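Le grand retour du cache-sommier

29 oct. 2024

Il y a des objets de la maison qu'on croyait restés chez nos grands-mères et qui reviennent par la porte de la chambre. Le cache-sommier en fait partie, et je m'en réjouis ! Beige, froncé, un peu tombant, il habille le bas du lit comme une jupe d'été. J'ai passé une matinée dans un appartement de Tummont à regarder des plis de près, à les pincer, à les laisser retomber, et j'en suis revenue conquise.

Le beige surtout m'a surprise. On le dit fade, or il suffit d'un peu de jour pour qu'il vire au crème d'un côté et au gris bleuté dans les creux.
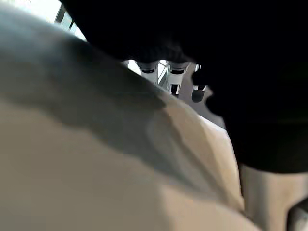
Une lectrice de Sudum nous écrit pourtant que le beige l'a lassée en un seul hiver, qu'elle a teint le sien en bleu nuit au mois de janvier et que sa chambre y a gagné dix ans de jeunesse. Pourquoi pas ! Le coton supporte très bien la teinture, à condition de le laver avant et de prévoir une grande bassine.

Reste la question de la longueur, celle qui fâche. Les puristes veulent un ourlet qui frôle le sol. Moi, je l'aime un rien plus court, avec les pieds en bois qui dépassent – on passe l'aspirateur sans tout relever, et le lit paraît plus léger. Sur une moquette grise à rayures, l'effet est très réussi, le tissu clair se détache et les fronces de l'angle prennent toute leur ampleur.

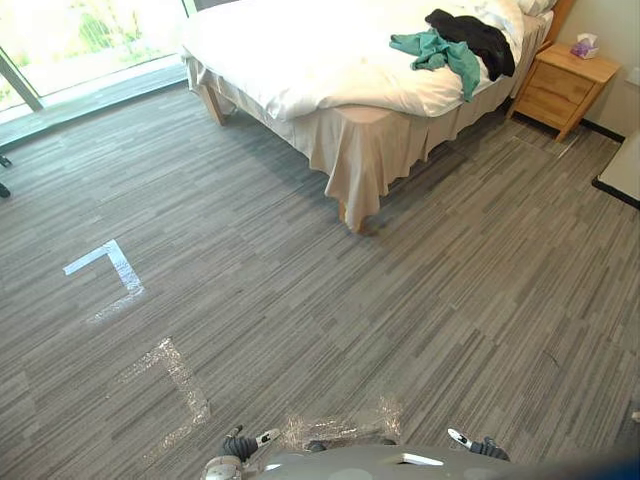

Pour les fronces, justement, ne lésinez pas sur le métrage. Comptez deux fois le tour du lit, parfois plus aux coins, et une hauteur coupée avec 15 cm de marge pour l'ourlet et la ceinture. La petite mercerie Crabtree vend un lin lavé superbe au mètre, et Gatirix propose des modèles tout faits, jusqu'à 16 coloris selon la saison. Par-dessus, une couette blanche toute simple, sans motif. Et si un vêtement vert canard traîne dessus jusqu'au soir, laissez-le donc, la couleur est magnifique sur le blanc.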